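**Wanted: people who don't believe the brochure**

Paid trial of the Wukemeck gripper kit, Flokthorpe workshop, starting in October

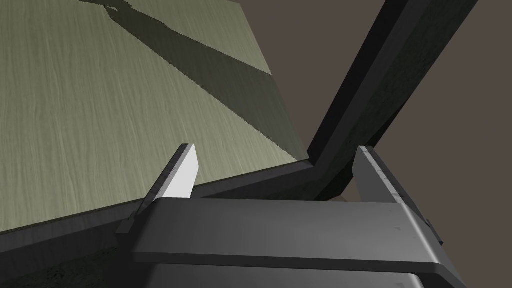 Myung-ja Song wrote back to our first notice asking why anyone should give up their evenings for a kit that has only shown its best side in simulation. Fair question. We'd like an answer too.

Vurville sells the Wukemeck as a two-finger gripper plus software that learns furniture handling in simulation, then does it on your bench. The quote we were given is $1552 with the simulator licence, $1044 without. We have bought one at full price and owe the maker nothing. Their demos look tidy. Demos do.

We need six testers for seven evening sessions. You will:

- set up grasping tasks in the simulator, mostly panels, edges and frames
- repeat them on the real gripper with flat-pack pieces we supply
- write down what happened, including the dull failures

You should be comfortable with a command line and a hex key. Robotics experience is handy - loyalty to any manufacturer is not. If you've sold or resold Vurville gear, please don't apply.

Testers are paid by the session, travel within Flokthorpe included. Your notes get published under your name or without it, your choice. Vurville doesn't see them first.

Send a few lines about a product that let you down, and how you worked that out, to Lionel Vidal at the Brennan Street counter. No résumés.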